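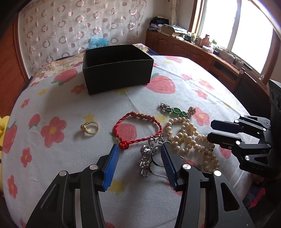

Flirnau Shared Workshop, Home Build Group

Section 4. Setting up the practice layout for the two-gripper kit

This section assumes both hand grippers are built and the jaws open and close without rubbing. If they rub, go back to Section 3 and reset the pivots before you do anything else here. Build files are in the Nelteo folder, revision 17.

You need a bed or a wide table, a sheet, an open box and a handful of old jewelry. A patterned sheet is fine. Ours has strawberries, flowers and stars on it.

4.1 Laying out

1. Pull the sheet flat where the jewelry will go. Folds farther back can stay.
2. Stand the open box on the far side of the work area, turned a little so that you can see into it from where you stand.
3. Put the pieces down in front of the box. Mix the types: a ring, a cord bracelet, a pearl necklace, something stiff with stones in it.
4. Leave the ring by itself. The others may touch.

Note: Heap the necklace in loops the first time. Stretched out straight it drags everything next to it.

4.2 Checking the pads

1. Hold one gripper in each hand and open the jaws all the way.
2. Look at the inner faces. Both pads should sit square on the fingertips.
3. Close slowly on the bracelet cord, lift it a hand's width, and set it down.
4. If the cord slides out, wipe the pads with a barely damp cloth and try again. If it still slides, replace the pair together.

Caution: Keep your own fingers out of the linkage. The cutouts in the arms close up faster than you expect.
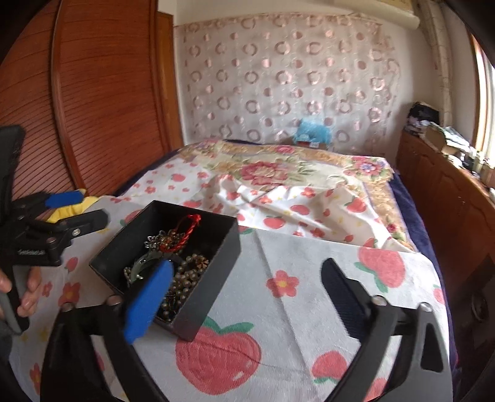 5. Move on to the box. Come in from above with the jaws wide, pick up one piece, and pull straight up until it is clear of the rim.
6. Chains and beads will tangle in there. Hold the tangle down with the second gripper and lift with the first.
7. Stop if a clasp catches on a pad edge. Open the jaws, free it by hand, and check the glue line.

4.3 Before a longer session

Retighten the pivot screws after every 11 runs. Write the run number on the Dullent log sheet, along with which hand held which gripper. Vesna Leka keeps the spare pads and will want the old ones back.

Caution: Do not use jewelry you care about. Plated pieces scratch.

Text: Aurelia Vlad. Last changed Jun 7, 2024.

Comments (3)

pivotpete
Step 6 works better for me the other way around, but I'm left-handed.

Vesna Leka
Pads are in the gray drawer now. Please take one pair at a time.

m_orr
Is revision 17 the one with the longer arms? My printout says 16.

Related
Section 3. Jaws, pivots and linkages
Section 5. Folding cloth with two grippers
Khúc handle: printing notes
November build night: parts list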